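4.3 When the fingers wouldn't let go

I'll be upfront that this was the part of the project I least wanted to write up. We were collecting cloth-handling demonstrations for the Planoritz set, with people working the grippers by hand in furnished rooms, and 11 of our 84 recordings had to be thrown out over one fault (we called it a late release).
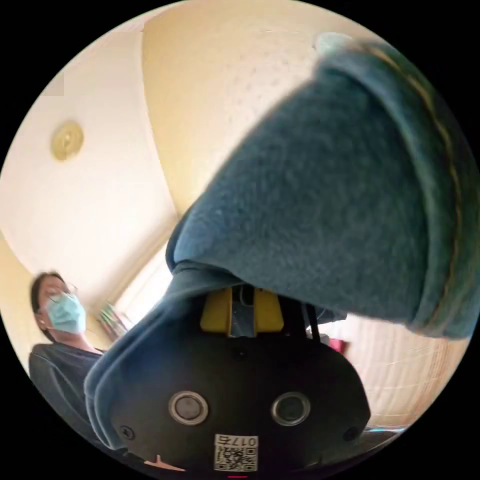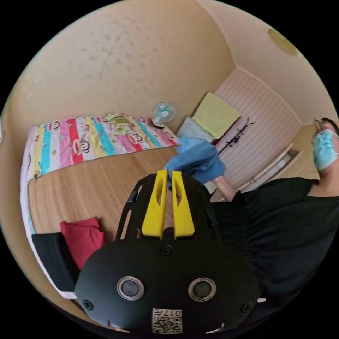

Figure 6. Hand-held grippers in use during cloth handling.

A late release is simple enough to describe: the operator lets go of the trigger, the logged finger width starts growing, and the cloth stays right where it is. Our first guess was a sticky trigger spring, so I swapped springs for most of February and got nowhere! Then Ragnheiður Hjaltadóttir went back through the logs and noticed that the bad recordings were nearly all fleece or crumpled cotton, hardly ever anything flat. That got us looking at the yellow parts of the fingers. Each finger on unit 017H has a long slot cut through it (you can see both slots in the second picture of Figure 6, with the blue cloth bunched up between the tips), and a fold of soft fabric can work its way into a slot and hang on. We pulled at it with a luggage scale, and in the worst trial it took almost 26 newtons to get the fold back out. A policy trained on recordings like that learns that opening the fingers is the same as putting the cloth down, and ours did. On the Werkham arm it opened, drove off, and dragged the towel along with it, 2 times in one afternoon, before I hit the stop button. We've since covered the slots with thin tape on the inside faces and added a check that flags any recording where the cloth still moves with the gripper after opening. The tape peels, so we replace it before every session.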